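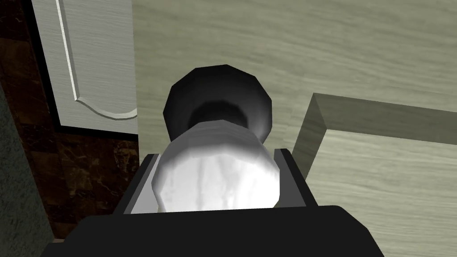

Right gripper lets go when it pulls a door, fine with everything else

Posted by Tariq Ghauri, 15th October

Hello all. I look after a two-armed mobile robot in a simulated house, which we run on Lernetum so that we can try settings before anyone lets the real one loose in the test flat. I inherited the setup from a colleague and I'm still finding my way round it, so please be gentle.

Small things it holds nicely. Bottles, pots with lids, that sort of size, all stay put when the arm lifts. My trouble is doors. The right hand closes, the arm starts to pull back, and then the fingers creep towards the edge and let go. Out of 29 tries last night it hung on for 16. Closing force is set to 7 in the Hurkora panel, same for both hands, and I haven't touched the finger friction at all because I don't know what a sensible number looks like.

Is this force, friction, or where I've put the base? I'd rather not change all three at once and learn nothing.

Despina Tudose

Base first, I'd say, then force, and leave friction alone until the end. I've had the very same grief with a pair of Aoun arms and lost the best part of a week fiddling with friction, when the robot was simply parked in the wrong spot.

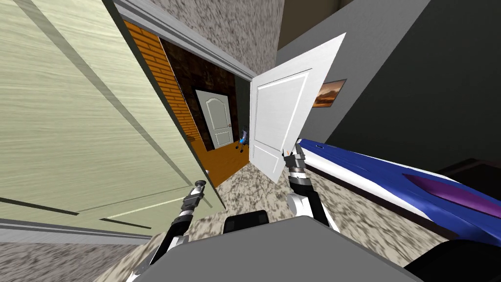

A door doesn't come towards you in a straight line, it goes round its hinge, and your wrist has to go round with it. If the arm pulls straight back, the fingers get twisted off the panel however hard they squeeze. Look at where the right hand has hold of the white door, down on the bottom edge with the door standing at an angle. With a grip like that I'd check the wrist turns at the same rate as the door all the way through the swing — log both angles and lay one over the other. If they drift apart, there's your slip.

Then move the base a little towards the hinge side and run the lot again with nothing else changed. You want the elbow still bent at the widest point of the pull. An arm that's nearly straight has nowhere to go and it'll drag the hand sideways.

On force, do split the two hands into separate profiles while you're in there! Sharing one number is asking for trouble, you put it up for doors and the next bottle gets squashed or shoots out like a bar of soap.

Saseo

turn the friction up, worked for me

Tariq Ghauri

Thanks both. Despina, you were right about the wrist, it was lagging badly in the second half of the swing. The old script had the pull written as a straight line with 1,028 little steps in it (no idea why so many) and I've swapped that for an arc round the hinge. It's holding much better now with the force still at 7. I haven't moved the base yet, that's tomorrow's job, and I've made a separate profile for each hand.

Saseo, what did you turn it up from and to? I couldn't find a default written down anywhere.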